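Grasp offsets and the plate task, part two

Last time I said the plate transfer policy was stuck and that I would try changing the training data before touching the network. I have numbers now.

The old set had 1,793 simulated demos, all starting with the gripper well centered on the plate. I cut it down to 500 and added 300 new ones where the grasp starts off center or a few degrees rotated. Same network, same number of training steps. The eval is 549 starts with the holders moved a little each time, and I kept the random seeds from part one.

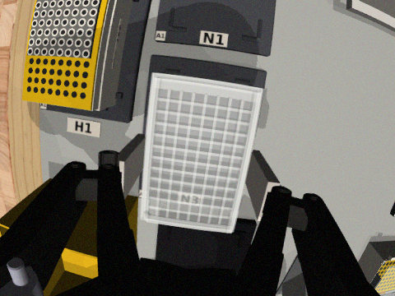

Wrist view in the simulator, plate between the finger pads.

The smaller mixed set won. The old policy did fine until the plate sat at an angle in the fingers, and then it drove straight down and caught the rim on the corner guides. The new one turns the wrist first. It still fails when the labels on the holders are in heavy shadow, and I don't know yet if that is the lighting or the camera angle. Sotiris Mavromatis thinks it's the lighting. I'm running that next.

One thing I got wrong in part one: I said the overhead camera didn't help. I had it loading at half resolution. With that fixed it does help, mostly on the approach and hardly at all on the last stretch down.
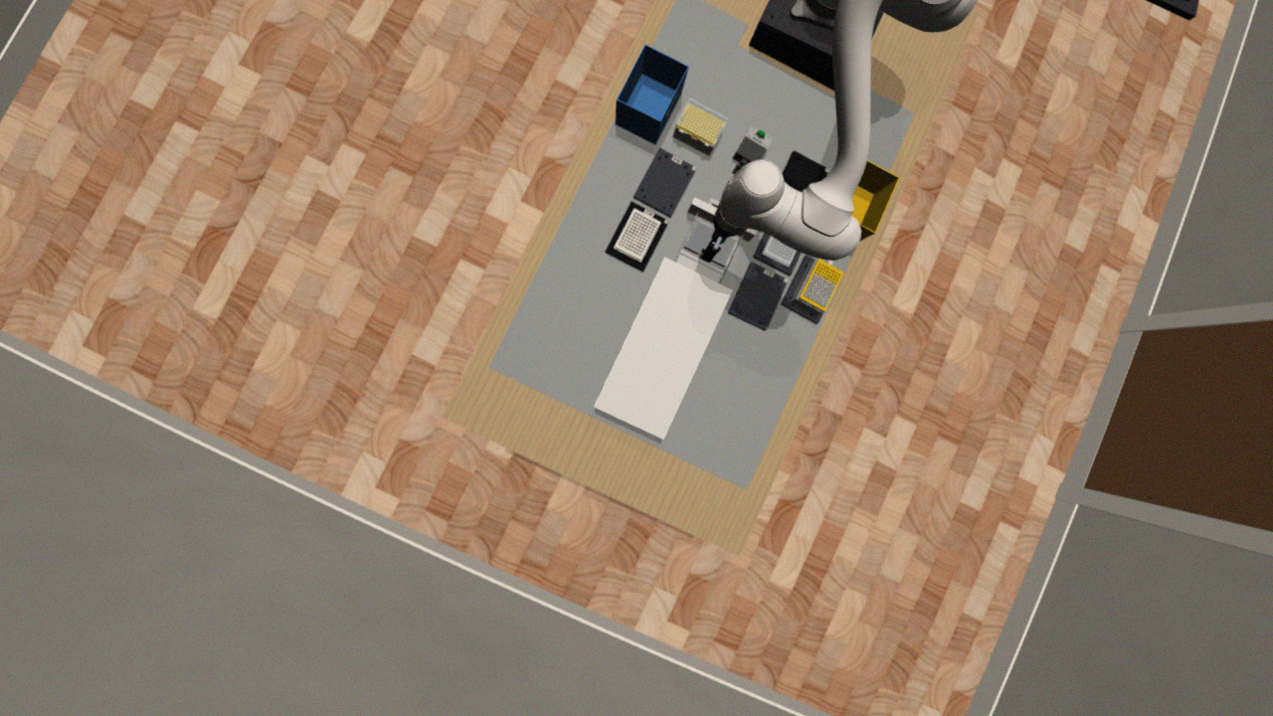 Julport, November

The table layout is the same one I've used since the summer, tip racks, bins and all. I left the extra items in for both runs. Taking them out makes every score go up and tells me very little.

Still to do: the shadow test, a rerun with three seeds, and cleaning up the config files so other people can read them. If you want the 300 new demos before then, leave a comment and I'll send a link.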